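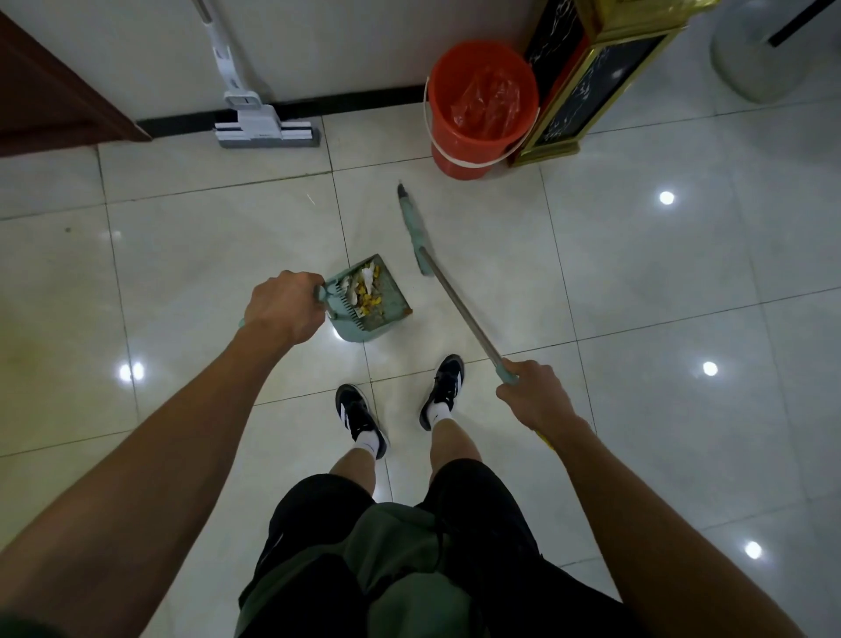
About us

We teach robots to clean floors. Put like that it sounds like a small job, and our families certainly think so, but the floor is where most household robots come unstuck. Give one a dustpan and it will hold it beautifully, two inches above the dirt.

Bendavano is a small research company in Arncombe, above a shop that sells curtain fabric. We started with 2 desks and a plan to build a robot that folded shirts. Every other lab in the world had the same plan and more money, so we looked for something that fewer people were fighting over. Sweeping up was free. So was mopping.

We have no interest in building the robot itself. Other firms do the metal very well. Our part is the method: how a machine with two arms can learn a household job from watching people do it, and how little watching it can get away with.

What we do all day

Mostly we clean. We sweep up scraps of paper, tip them out and sweep them up again. We record it from the point of view of the person doing the work, looking down past their own shoes, and we note where each hand goes and when. Our recording floor is white tile with a high shine, a choice we made for the sake of the research and have regretted for the sake of everything else. Ceiling lights bounce off it and turn into bright round blobs, and our first model was convinced for most of a winter that these blobs were milk.

The collection now stands at 231 recorded jobs, each one done from start to finish by a person in ordinary clothes. We don't tidy the recordings up. If somebody misses a bit and goes back for it, the going back stays in, and it has turned out to be the most useful part.

The method, in plain words

We call it Fitosier. The name came out of a long afternoon and has no meaning in any language we've checked.

The usual way to train a robot on a chore is to show it the whole chore many times and hope it picks up the gist. Fitosier cuts each recording at the points where the dirt changes, and pays much less attention to where the arms change. Paper moves from the floor to the pan: that's a cut. A wet patch gets shorter: that's another. The model is then asked to guess what the floor should look like at the next cut, and only after that to guess which arm movements would get it there.

It's a dull idea and we were surprised it was going spare. People have hundreds of ways of holding a broom. Some of us grip the pole near the top, some halfway down, and one of us sweeps like somebody rowing a boat. The floor doesn't care, and once the model stopped caring too, it learned a good deal faster.

For sweeping, we now need 5 recordings of a new kind of mess before the robot makes a fair attempt at it. Our old method needed 200. "Fair attempt" has a fixed meaning here: most of the mess ends up in the dustpan and none of it ends up in the next room.

Spills are harder. Dirt stays where you put it, but liquid spreads, thins out at the edges and leaves a streaky trail behind the mop head, and a camera struggles to tell wet tile from shiny tile. Crumbs sitting in the liquid make things worse, as half the model wants a broom and the other half wants a mop. At present it picks the mop too early. So do most people, in our experience.

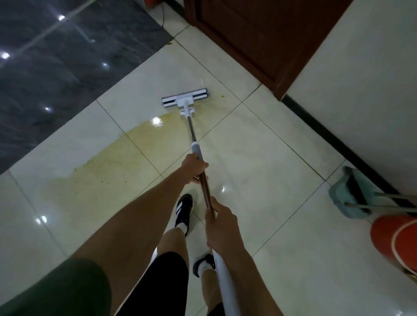

Where the work has got to

Sweeping is in decent shape. Mopping works on small spills and gets muddled by big ones, chiefly over which end to start from. We've written up both, including a long section on what failed, and we send it to anyone who asks. The section on failures is the one people write back about.

Our longest-standing partner is Ferraro, who make arms for kitchen and workshop robots and lend us whichever one they're least worried about. They get our results before anyone else does, and we get an arm. Neither side has found a reason to put it more grandly than that.

Working with us

We take students for a term at a time, and the next places open in October. You don't need to know much about robots. You do need to be patient, write clear notes and be willing to mop a floor that you yourself have just made dirty. Bring shoes you don't mind looking at, as you'll be seeing a lot of them in the recordings.

Visitors are welcome by arrangement. The door is to the left of the curtain shop, and the bell works if you lean on it.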